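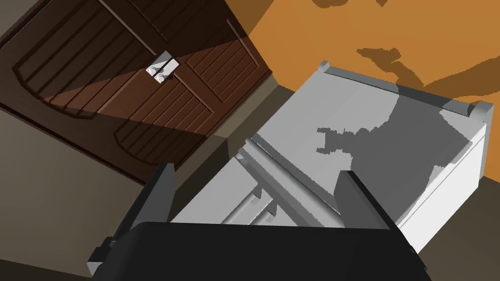 One reader of our first draft wrote back that a stall in simulation costs nothing, so why give it a whole section, and would we not do better to save the pages for the faults we saw on the physical arm? We thought about that remark for quite a while, and we are grateful for it, but in the end we kept the section. The stall described below is the failure that taught us the most, and it was also the one we came closest to missing.

4.3 Stalls at the rack

The rack task was run in Fallix, using the Rantala set of household rooms and the same Inmont controller that drives our arm in the lab at Pullberg. In each run the gripper comes up to a white, boxy appliance whose rack section is open, lowers its fingers toward the rails, closes on one of them, and pushes the rack home. Figure 2 is a view from the approach, with the fingers still apart and the rails just past the gripper body. We ran the task 400 times with the starting pose varied, and 196 of those runs ended in a stall.

Figure 2. Approach to the open rack section, simulated. Dark wooden double door at upper left, orange wall behind the appliance.

By a stall we mean that the arm kept receiving motion commands while the fingers made no progress along the planned path. The controller has a guard for exactly this, and it is supposed to stop the arm once 400 ms have gone by without progress. In the stalled runs it never did. The arm went on pressing until the run timed out, and our scoring script, which only looked for guard stops and collisions with the wall, filed every one of these runs under "slow." We are a little embarrassed to say how long we believed it.

There were two causes, and they happened to cover for each other. The first was in the rack model. The rails are drawn as separate bars, and anybody looking at the rendered view would plan to put a finger between them, as our planner did, but the collision shape underneath had been simplified to a solid slab. The fingers came down on a surface that the camera could not see. The second was in the guard itself, which measured progress at the joints. With the fingers blocked, the wrist still crept and rocked by small amounts, and each of those small movements was enough to start the timer over again.

We rebuilt the collision shape from the individual bars and moved the progress check to the fingertips. We would urge anyone using a similar guard to make the second change even if their models are in good order, as a real rack can jam too, and a person may be standing next to it when it does. Guard stops are now logged as their own category, along with the fingertip position at the time of the stop. The older runs were left as they were scored in March, with a note in the log, and are not counted in Section 5.

Filed under: Robot Safety > Simulation > Fault Reports
Print this section | E-mail this section
Household Manipulation Papers, December 2020 | Contact the editors | Copyright the authors | Back to top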